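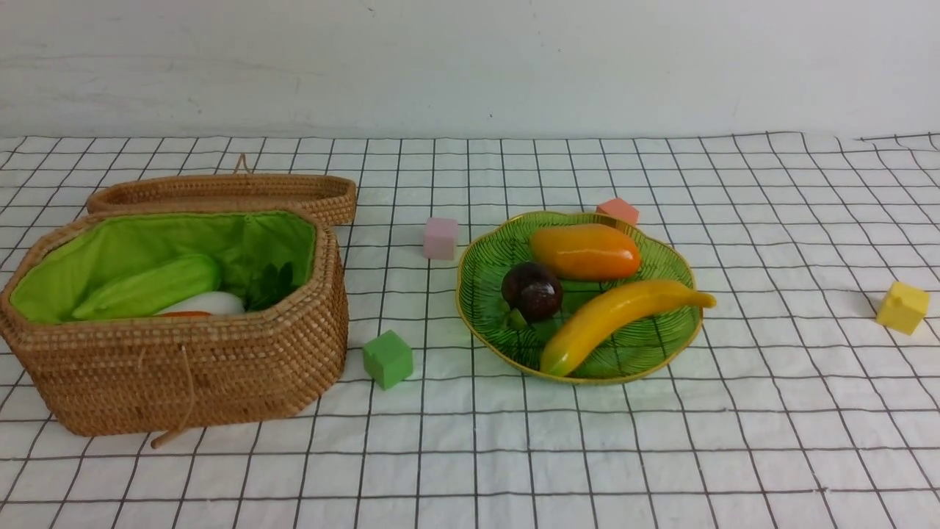
Projects > Year 10 > Food and Community > Picnics

Print this page | E-mail this page

What do people take on a picnic, and why?
Elaheh Alipour and Nikau Dunstan
21 July 2023

We picked picnics because Nikau's family has one at Drutwood every summer and there is always an argument over egg sandwiches. We wanted to know if other families argue too (they do!).

What we did
In June we gave out 60 question sheets at school and at the Jirmont library, and got 40 back. We also talked to Beverley Tawhiri, who ran the tea kiosk at Drutwood when our parents were small. She was brilliant and talked for so long that we ran out of paper.

What we found
Sandwiches were the top answer, as we guessed. The surprise was cold leftovers – roast potatoes, half a quiche, even curry in a flask. Older people nearly always wrote down a hot drink, and hardly anyone our age did. Only 4 people said they bought everything on the way, and all of them added that they wished they hadn't.

Mrs Tawhiri told us that in her day families carried everything from the bus stop, so food had to be small and hard to squash. Fruit cake was perfect. Now most people come by car and bring chairs, cool boxes and sometimes a whole table, so a trifle is possible. We loved this part and could have done the whole report on it.

The best question was "What went wrong?" We got wasps, a dropped pavlova, a dog called Hartono who ate the sausages, and rain, rain, rain.

Problems
We forgot to ask how many people were in each group, so we can't compare big families with small ones. The library sheets were mostly filled in by grandparents, and that probably pushed up the tea score.

Thanks to Ms Maihi for letting us go over the 500 word limit in our first draft.

Print this page | E-mail this page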